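The stop button that did not stop everything

February 4, 2023

I have been quiet on this blog for a while. Part of the reason is the move to Caven, with all the boxes, and the other part is that I was a little ashamed of what I am going to write now. My finger is fine. It was blue for a week and the nail will grow out.

Regular readers know that I have built the arm slowly, from a second-hand base that I bought in Rutness last May and a gripper which I assembled myself. The arm is driven by a Pramanik board. The gripper has its own small controller, and both listen to a program called Multine on my old laptop. It is not an elegant arrangement, but it had worked well enough that I stopped thinking about it. I think this was my first mistake.

The task I was practising is simple. The gripper goes to the toy turtle, closes, lifts, moves across the table and puts it down in the white tray. Then I put the turtle back and we repeat. On a good evening I can do this 30 times before I am bored.

On the evening of the accident the closing was not good. The gripper took the turtle by the shell, which is smooth, and the shell slid out between the steps at the tips. I increased the closing force in the settings, from 20 per cent to the maximum, only to see what happens. I meant to put it back afterwards. Then I saw a bit of fluff between the fingers and I reached in to take it away, with the program paused. Paused is not off. I knew this sentence very well, I have even written it on this blog.

The program came out of the pause. I still do not know if I touched a key with my elbow or if the laptop did it alone. The gripper closed on the end of my left index finger, and with my right hand I hit the red stop button.
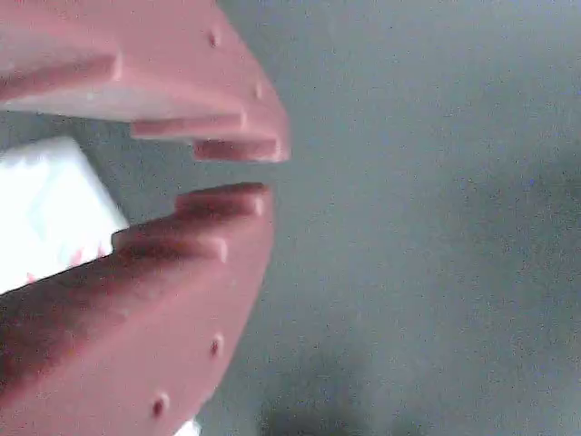
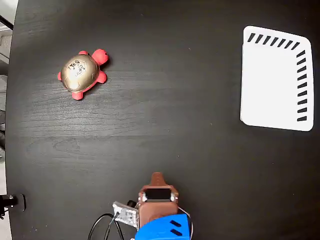 The arm stopped at once, as it should. The gripper did not. It went on squeezing with the full force, very calmly, while I pressed the button again and again. After some seconds I understood that the gripper gets its power from a different adapter, under the table, and that my stop button cuts only the supply of the Pramanik board. To reach the adapter I had to kneel down with one hand still up on the table. It took two attempts.

When the power was gone the fingers stayed where they were. The gear inside does not turn backwards by itself, so I had to loosen it with a screwdriver. I was speaking to it in my mother tongue.

The next morning I drew the wiring on paper, for the first time in all these months — I am not proud of that. Both adapters are now on one socket strip, and the stop button sits before the strip, so it takes everything. I also found that the gripper controller keeps its last command if it hears nothing from Multine. There is a setting for this, and it was switched off. Now it lets go after half a second of silence. I tested it 4 times with a piece of carrot, and the carrot came out with only a small dent.

One question is still open for me. If the gripper opens whenever the connection is lost, it will also drop what it is carrying. With a turtle this does not matter. With a glass of water it would, and I have not decided what is the right answer there. If you have solved this at home I would be glad to read about it in the comments.

The force is back at 20 per cent. The turtle still slips sometimes, and for the fluff I use tweezers, with the strip switched off at the wall.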